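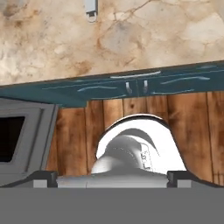

Clearing a kitchen counter takes most adults a few minutes. For the household machines now under development at Velalard, it remains a full day's study.

The company's research office, led by Chunhua Wei, begins every chore in simulation. A virtual kitchen costs little to run, and a dropped mug can be restored at once. In August the team completed a program of 38 chores, from closing a cabinet to loading a dish rack. Its control software, known as Hastari, met the required standard in 20 of them.

The results were uneven. Doors and drawers gave little trouble. Cups, bowls and other hollow items were harder, as the hand must come close before it closes, and at that distance the object hides much of what stands behind it.

"A person reaches for a cup without studying it," Wei said. "Our system must decide where the rim ends and where the wall begins, and it must do so again each time the cup is moved."

Transfer to real homes is a separate matter. Of the 20 chores passed in simulation, only 2 have been approved for trial in an occupied apartment. Wael Erraji, who oversees safety review, attributes the gap to wet surfaces, poor light and worn hinges — conditions that a rendered room seldom reproduces well.

Shop-floor work is further along. Brarnano, a parts supplier, has used the same software to sort bins since the spring, under staff supervision. Erraji expects the household trials to continue through the winter, with dish handling next on the list.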